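設備調達・予算相談 掲示板
カテゴリ:自動化機器/作業データ収集

手持ち式グリッパーの導入台数と予算計上について

投稿者:Graciela Quezada
投稿日:2021年3月14日

当機関では、小物の仕分け作業の自動化を検討しております。初年度はロボットアーム本体を購入せず、手持ち式グリッパーによる作業データの収集のみを行う計画です。候補はHirkix社の手持ち式グリッパーで、左右一組での運用を想定しております。

つきましては、次の点についてご教示いただけますでしょうか。
・予備機を含め、何組を初年度に計上するのが妥当でしょうか。
・指先パッド等の消耗品は、本体と同一の費目で申請すべきでしょうか。
・照明や電源延長などの周辺機材は、どの程度まで見込むべきでしょうか。

対象物は数珠、ペンダント、腕輪などの装身具です。申請書の提出期限は4月末です。なお、収集は固定の作業台ではなく、一般の居室で行う予定です。

回答者:Mojtaba Kazemi

以前、Rekthorpe事業所で同種の計画の予算を担当いたしました。参考までに申し上げます。

組数については、稼働2組に予備1組、計3組での計上をお勧めいたします。予備を置かない場合、故障時に収集が全面的に停止し、人件費のみが発生いたします。当方では初年度に予備を認めていただけず、修理待ちの期間が生じました。

消耗品は本体と別の費目としてください。指先パッドは対象物によって摩耗の進み方が異なるため、本体に含めて申請すると、追加購入のたびに変更届が必要となります。当方の実績では、年度内のパッド交換はおよそ53回でした。対象物は主に金属部品でしたので、装身具の場合は別途お見積りください。

周辺機材は見落とされがちです。居室での収集であれば、照明、三脚、電源タップ、対象物を入れる箱を現場ごとに一式として数えてください。箱は市販の段ボール箱で足りますが、紐状の対象物は絡まりますので、仕分け前の状態を再現する手順書の作成時間も工数に含める必要があります。

回答者:Rocío Zapata

レンタルの方が安いと思います。Tetlowに見積りを依頼されてはいかがでしょうか。価格は存じません。

回答者:Gisela Daza

Kazemi様のご回答に概ね賛成いたしますが、補足いたします。

購入とレンタルの比較は、収集時間数が確定してから行うべきものと存じます。当部署では年間339時間の収集を前提に試算し、購入を選択いたしました。時間数がこれを大きく下回る場合には、Tetlow、Schmieder両社の短期契約も検討の対象となります。Schmiederの契約では、返却時の校正費用が借主負担となる場合がありますので、約款をご確認ください。

また、装身具を対象とされる場合は、グリッパーの開き幅だけでなく、細い紐や小粒の珠を扱えるかどうかを、発注前の試用で確認されることをお勧めいたします。当部署でも、試用時には実際の対象物を箱にまとめて入れた状態で確認いたしました。

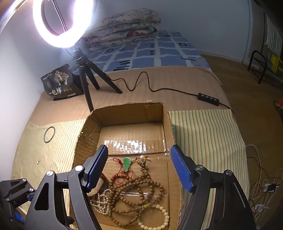 段ボール箱内の装身具と手持ち式グリッパー。パッドの間は開いた状態。

予算書の様式上は、グリッパーを「計測・収集用機器」、箱やテープ類を「消耗品」、照明および三脚を「備品」として区分いたしました。区分は機関により異なりますので、提出前に経理担当のHala Badawi様のようなご担当者がおられましたら、事前照会をされるのが確実です。

照明は、箱の内側に透明テープが貼られていると反射が強く出ることがありますので、光量を調整できる機種をご指定ください。

追記:Graciela Quezada

ご回答ありがとうございました。3組で計上し、消耗品は別費目といたします。レンタルについては、収集時間数の算定後に両社へ照会いたします。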